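Handling Notes, Unit 4: Good Practice for Grip Work
Tsion Gudeta
10 Mar 2023

We use cookies to remember your reading settings. Accept / Manage choices

Welcome back! Last time we got through the cell layout at Momdale and the paperwork that goes with it, and I promised the next unit would be more fun. It is. We're into gripping, my favorite part of the whole course, and we're going to look at the house rules that keep it safe and repeatable. Please have your copy of the Taston practice sheet open while you read (the December version, the one with the gray cover).

First, a word about where rules like these come from. The big safety standards tell you what a cell has to achieve: keep people out of the way of moving parts, stop when asked, don't drop things on anyone. They leave a lot of the daily detail to you. How hard should the fingers close? When do you swap the rubber? Who is allowed to change a grip setting in the middle of a shift? Those answers live in a local sheet, and a good local sheet is a lovely thing to work with — short, dated, and written by somebody who has stood next to the machine.

Rule 1. Set grip force from the object, starting low. Begin at the lowest setting on the sheet and go up one step at a time until the lift test passes. Write the final value down before you do anything else. The lift test is a straight raise, a hold of 18 seconds, and a return to the same spot.

Rule 2. Limit the speed during any new grasp. At Momdale we keep test moves to 46 millimeters per second until a second person has signed the log. It feels slow! Use the time to watch the fingers.
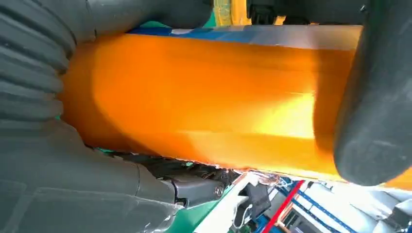 Rule 3 covers contact surfaces, and I could happily talk about it all afternoon. A grip is only as good as the patch where finger meets object, so the sheet asks you to check both sides of that patch before every session. On the robot side, look over the rubber. A ribbed finger like the dark gray one curled around the orange cylinder has valleys between the ridges where dust and scraps can settle, so run a dry cloth along each valley as well as over the tops. On the object side, look for anything loose or uneven. The lower edge of that orange surface is a bit crinkled, with thin pale bits along the seam, and I'd want that written in the log under "surface" before the force value goes in. Glossy objects get their own line too.

Rule 4. Count cycles. Finger pads are inspected by hand every 1,000 closures and replaced in pairs. Please don't replace one and keep the other, even if the other looks great. Mixed pads close unevenly and you'll spend your morning chasing a fault in the software.

Rule 5. One person owns the settings at a time. The name goes on the board, and handing over means saying so out loud and changing the name.

For next time, read the Dawber section on release moves and write half a page on how you would test a release without anyone reaching into the cell. Sketches are welcome, messy ones included. Ritva Ikonen will be taking the lab hour and she has run more release tests than I have, so bring her your hard questions.

Comments (3)

mstrand_lab
Is the 18 second hold timed from when the object leaves the table or from when the arm stops moving? Our group did it both ways.

Tsion Gudeta
From when the arm stops. Good catch, I'll add it to Rule 1.

kel.o
We use nearly the same list at Stesham but log the pad pair number next to the force value. Saves a lot of digging later. Really enjoying these notes!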